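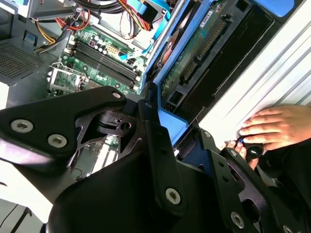

March, bench notes, started 9:40 am

Fan noise again, and I think I finally have a handle on it! The Mowat blower has been humming at a pitch that drove everyone out of the back room last week, so this morning I ran it through the full speed range with the mic clamped 300 mm from the inlet. I used to assume the worst noise came at top speed, but the peak sits at 3,009 rpm and drops off on both sides. Lovely sharp spike. It made me think about desktop computers too, where opening the case and leaving the interior exposed, as with the one here, changes what you hear from a fan quite a lot. So panels on for every reading from now on, please.

Second run with the Brevard foam strip under the mounting feet. Huge difference! The hum went from "leave the room" to something you could talk over. Peak moved down a touch, to 3,000 rpm on the nose, which I did not expect and want to repeat before I get too excited.

Tried the Zendex rubber washers after lunch. Good, but they squash if you tighten past hand tight, and then you're back where you started. Fionnuala Hanrahan thinks a stiffer washer plus the foam would beat either alone - worth a go.

Let the blower settle 15 minutes before each reading. I skipped that on the first run, so redo it.

To do: order more foam, find the short mic stand, copy today's readings into the Praltirance folder.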